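Dradness Prandow: kit de enseñanza por guiado manual y por mando remoto

Por Nazareno Palumbo
Noviembre

El Prandow es un conjunto de software, empuñaduras y soporte técnico para enseñar tareas de montaje a un robot sin programarlas línea a línea. Lo vende Dradness y lo distribuye Wouters. El operario hace la tarea, el sistema la graba y el robot la aprende de esas grabaciones. Así lo cuenta el folleto. En esta ficha procuramos contar también lo que el folleto se salta, porque el cliente que compra con el folleto en la mano suele llamar enfadado a los dos meses.

Qué incluye

El conjunto básico trae dos empuñaduras de mando, la unidad de sincronización, la licencia de grabación para un puesto y una jornada de formación. No incluye el robot, ni la mesa, ni los útiles de sujeción, ni el ordenador de entrenamiento. Conviene leer dos veces esa frase antes de pedir presupuesto. El ordenador en particular es una partida seria, y la configuración mínima que figura en el manual sirve para grabar y para poco más. Quien quiera entrenar en casa tendrá que subir de gama o alquilar cálculo fuera, y ese alquiler lo paga cada mes.

Dos maneras de enseñar

En el guiado manual, el instructor agarra el brazo y lo lleva por el recorrido. Es la modalidad que mejor queda en las ferias. Se entiende en un minuto y cualquiera que haya trabajado en un banco de montaje le coge el aire enseguida. El problema es que las manos del instructor quedan dentro del campo de las cámaras. Si nadie lo corrige, el sistema aprende con unas manos delante que luego no van a estar. Dradness ofrece un filtro para eso. En nuestras pruebas el filtro funciona con fondos limpios y luz pareja, y se pierde en cuanto el instructor lleva guantes del mismo tono que la pieza.

En el mando remoto, el instructor se coloca aparte con las empuñaduras y el brazo repite sus movimientos. Las grabaciones salen limpias. A cambio se pierde el tacto, y con conectores y cables el tacto es media tarea. El retorno de fuerza del Prandow avisa de un choque, pero no distingue un conector que ha entrado de uno que se ha quedado a medias. El folleto habla de «sensación natural». Oliwia Szewczyk, que dio la formación en nuestro taller, prefirió decir que uno se acostumbra. Nos parece una descripción más justa.

El material de ensayo

Casi todas las demostraciones comerciales se hacen con cubos de colores o con vasos. Son objetos agradecidos: rígidos, ligeros, fáciles de ver y difíciles de estropear. Pedimos que el ensayo se hiciera con piezas de las que dan guerra, o sea, una placa electrónica en su marco y un mazo de cables corto con conector metálico redondo. 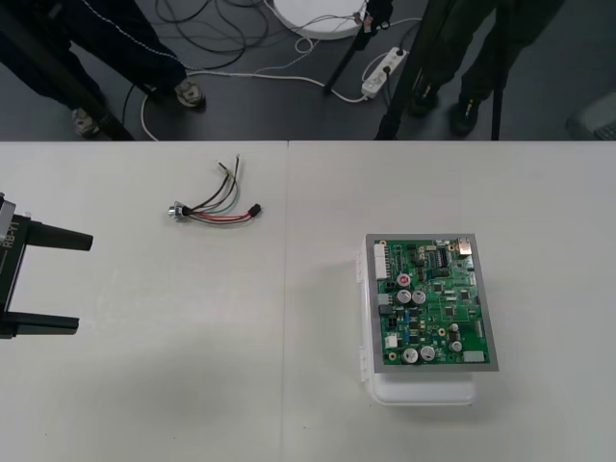 JINORA, noviembre. El ensayo se montó sobre una mesa blanca, con el mazo a un lado y la placa al otro, apoyada en una caja de plástico translúcido. La pinza que se ve a la izquierda lleva rotulado «RB-Y1» y es de dedos paralelos, una forma corriente en este trabajo y también una limitación que hay que tener presente desde el principio.

Dos dedos planos cogen bien un conector cilíndrico si lo abordan de lado y con el eje recto. Cogen mal un hilo suelto. Cuando los cables salen en abanico y varios apuntan hacia arriba, el instructor tiene que decidir por dónde entra, y esa decisión la toma con la vista, casi sin pensar. El robot recibe la trayectoria, pero no el motivo. Si en la siguiente grabación los hilos han caído de otra forma y el instructor entra por otro lado, el sistema tiene dos ejemplos que se contradicen y ninguna explicación. Con diez grabaciones eso es ruido. Con más, y si se han variado las posiciones con método, empieza a salir algo aprovechable.

La placa plantea otra dificultad. Tiene condensadores de pie, que sobresalen, y conectores repartidos por varios sitios. Un brazo llevado a distancia por alguien con prisa puede rozar un condensador sin que el mando transmita nada digno de mención. Nuestra recomendación es trabajar con placas de desecho durante todo el aprendizaje y dejar las buenas para la validación. Tampoco aconsejamos apoyarlas sobre un soporte suelto en producción: para grabar ejemplos variados vale, pero en la línea hace falta un útil fijo, y el útil se paga aparte.

Cuántas grabaciones hacen falta

Es la pregunta que hace todo el mundo y la que peor se contesta. La documentación de Dradness da 35 demostraciones como punto de partida para una tarea sencilla de coger y dejar. Lo hemos visto cumplirse con piezas rígidas, siempre en la misma zona de la mesa y sin cambiar la luz. Para tareas con cable, la misma documentación sube a 2000, en una nota al pie de la última página. Entre una cifra y otra hay un abismo de horas de instructor que ningún presupuesto comercial de los que nos han enseñado recoge de forma clara.

Joris Verschueren, de Wouters, sostiene que la cifra alta es conservadora y que con buenas grabaciones se rebaja mucho. Puede ser. Le pedimos los datos de un cliente que la hubiera rebajado con mazos de cables y quedó en enviarlos. Actualizaremos la ficha cuando lleguen.

Calidad de las grabaciones

Aquí el Prandow sí nos ha gustado. El visor de revisión permite pasar una demostración a cámara lenta, marcar el instante en que la pinza cierra y descartar el tramo malo sin perder el resto. Parece poca cosa hasta que uno ha trabajado con sistemas que obligan a tirar la toma entera. También avisa cuando una cámara ha perdido imágenes. El aviso llega al terminar la toma, lo cual irrita bastante, pero llega.

Echamos en falta un campo para anotar quién ha grabado cada demostración. Dos instructores competentes hacen la misma tarea de manera distinta, y mezclar sus grabaciones sin saberlo trae problemas difíciles de rastrear. De momento lo resolvemos con el nombre de la carpeta. Dradness dice que lo tiene apuntado para una versión futura y no da fecha.

Espacio e instalación

La ficha oficial dibuja un puesto compacto. El dibujo deja fuera los trípodes, los cables y el sitio que ocupa la gente. Cuente con personas de pie alrededor de la mesa durante las sesiones y con cableado por el suelo mientras no se haga una instalación definitiva. Si el puesto va a quedarse, canalice los cables desde el primer día. Un trípode movido por un tropiezo descoloca la cámara, y las grabaciones de antes y de después dejan de casar. El programa detecta los desplazamientos grandes. Los pequeños se le escapan.

La mesa, mejor mate. Un tablero blanco ayuda a destacar las piezas oscuras y castiga las metálicas claras si la luz pega de frente. Si el tablero es de dos piezas, revise que la junta quede a ras.

Compatibilidad

El fabricante publica una lista de brazos admitidos y la cambia a menudo. Pida por escrito que el suyo está en ella, con su versión de controlador y su pinza concreta. «Compatible» significa a veces que el brazo se mueve y que la pinza abre y cierra, sin control de la fuerza de cierre. Para coger cubos da igual. Para sujetar un conector sin marcarlo no da igual en absoluto.

A quién se lo recomendamos

A talleres con una tarea repetida, piezas rígidas, alguien dispuesto a pasar horas grabando y un responsable que entienda que las primeras semanas no producen nada. También a centros de formación, donde el visor de revisión justifica por sí solo buena parte del gasto.

No se lo recomendamos a quien cambia de referencia cada pocos días, ni a quien espera quitar un puesto de montaje de mazos este trimestre. Para eso último no hemos visto todavía ningún sistema, de esta marca ni de otra, que nos convenza. Ans Dijkstra, que lleva las cuentas de los proyectos piloto, pide además que no se firme la ampliación a varios puestos hasta tener el primero validado con piezas propias. El descuento por volumen es tentador y caduca pronto. La licencia, una vez activada, no se devuelve.

Garantía y soporte

Las empuñaduras tienen 2 años de garantía. Los gatillos se consideran desgaste y quedan fuera, aunque son lo primero que se afloja. El soporte telefónico lo atiende Wouters por la mañana; por la tarde responde Dradness, en inglés y por correo. Las consultas de entrenamiento se facturan por horas a partir de la tercera, y conviene preguntar la tarifa antes de hacer la primera.

Precio

Bajo presupuesto. Pida que detallen por separado la licencia, la formación adicional, el ordenador y los útiles, y que indiquen cuántas demostraciones han supuesto para su tarea. Si en la oferta no aparece ese número, devuélvala para que lo pongan.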